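Home | Diary | Kitchen | Garden | Archive

December
By Siham Berrada

Up before seven and oiled the chopping board before anyone wanted breakfast. It had gone dull from a month of being scrubbed after onions. I gave it one coat last night and a second this morning, and wiped the groove out with a bit of old pillowcase.
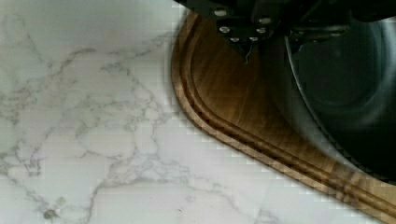

How long should the oil be left before the board is used again? Overnight if there's time, and at least until it no longer marks a piece of kitchen paper.

Lemon juice on the worktop again, by the kettle. Marble doesn't forgive that – it leaves a flat patch you only see from the side. Paid 17 pounds for a polishing powder and will try it when the house is quiet.

Milagros rang at lunch about the quince. Soup for tea.

Comments

Purificación Mateos: I use walnut oil on mine, smells nicer.

Maximiliano Rivas: Did the powder work? We have the same trouble by our sink.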